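Leave the Cable on the Outside

By Renzo Galli

The first thing visitors to our workshop say about the arms is that the cables are a mess. They are right. The cable on the right arm hangs in a loop by the wrist and swings when the arm moves. People who build nice-looking things ask when we plan to tidy it up, and for most of last year I told them we would do it soon. I have stopped saying that. I now think a home or shared-shop robot should keep its wiring where you can get a hand on it, and that most of us spend our build hours on the wrong end of the machine.

I rent a bench at Clomley, a shared workshop with a wood room, a small metal room and a long upstairs space that used to be offices. Four of us have been building a two-arm setup up there since April. I do the mechanical work. I fix commercial laundry equipment for a living, so I know motors and belts and I know very little about software. That is my angle on all of this and you can discount it as you like.

My first arm was built at home, on the workbench in my garage, and I hid every wire. I drilled out the segments, fed the cable through the joints and closed everything up with flush covers. It looked like something you could buy. Then a wire broke inside the elbow. To reach it I had to pull the gripper, the wrist, two covers and a bearing I had pressed in and could not press out without ruining. It took me 7 evenings. The wire itself took a few minutes to solder.

On a factory arm, internal cables make sense. The company that built it tested the bend thousands of times and sells you a replacement part when it wears out. Dirt and coolant get thrown around in there, and a snagged cable stops a line. None of that applies to four people with a table. We change the gripper whenever somebody has a better idea. We change the wrist when the gripper gets heavier. Anything that makes a change slow makes the whole project slow, and a slow project in a shared shop dies, for the simple reason that people stop driving over.

So on the arms at Clomley the cable runs down the outside, held with clips, with slack left at each joint that bends. The clips are printed and they break. I keep a bag of them. When a cable goes bad we unplug it at both ends and put in another one, and that is the whole repair.

There is a fair argument against this. A loop of cable can catch on things. Ours has, once on a clamp somebody left on the table and once on my sleeve. A loop also moves differently depending on how the arm got where it is, and it pulls on the wrist a little. The one member of our group who writes the control code does not love that. My answer is that the pull is small next to the slop in our joints, and when we have joints good enough for the cable to matter I will be glad to have the conversation again.

The second thing we argue over is money, and my view there is close to the same. We had a budget of $2,000 for the whole build, not counting tools the shop already owned. I kept the receipts and we came in at $723 over. Most of the overrun went to motors for the upper joints, which we bought twice. The first set came from Cidel and was fine for the load we had written down. The load we had written down was wrong, because we had weighed the arm before anyone designed the gripper.

That is the wrong end I mentioned. Hobby builders start at the shoulder. The shoulder is big and the motors are impressive and there is a lot to read about it. The hand gets done last, with whatever is left over, and then the hand turns out to be the only part that touches anything. If I were starting again I would build the gripper first, screw it to a broom handle and spend a month picking things up with it by hand. I mean that as practical advice. You learn more about finger shape in one Wednesday evening with a broom handle than from all the drawings you will ever make.

You also learn to stop using blocks. Everyone tests with blocks. A block has flat sides, weighs the same wherever you hold it and does not care which way up it is. We got very good at blocks and then moved to kitchen things and got very bad. A kettle is the best test object I have found. It is round where you want it flat, it has a handle that belongs to a human hand, the lid has a knob, and the spout sticks out just where a careless finger will hit it. It has several small jobs in it, too, and each one wants something different from the fingers. 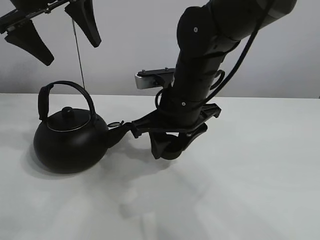
Lower finger tucked under, long flat finger out toward the spout cap. Second gripper waiting at upper left.

The spout cap is the job I would recommend to anybody. It is small and hinged, and there is very little to push on. A wide soft pad, which is what we used for blocks, covers the thing completely and you have no idea what you are doing to it. A long flat finger can come in from the side and work on one edge. It is a worse finger for nearly everything else. I have come around to thinking that is acceptable, and that the two hands on a two-arm machine do not have to match. Ours started as a mirrored pair for no reason except that it looked correct on the screen.

Other people at the shop disagree with me on that, and they have a point about spares. Matching hands mean one drawing and one box of parts. Hollmann, the place across the river where we get metal cut, charges by the setup, so two different plates cost nearly double. We had 200 small bolts in one size and a very simple life. Now there are two sizes, and somebody always puts them back in the wrong tray.

I will give ground on one more thing. Some tidiness is safety. Power cable should be fixed down hard wherever a person reaches in, and the stop button should have its own wire that goes nowhere near a moving joint. We got that wrong at first and a visitor from the Bernholm shop pointed it out before it mattered. Having the wires in plain view is part of why he could point it out. On my garage arm he would have seen a clean gray tube and told me it looked great.

I still have that arm. It sits on a shelf over the dryer with the covers on, and there is another broken wire in it, somewhere past the elbow. I have not opened it up. I have a pretty good idea how long it would take, and the gripper at Clomley needs a new pad.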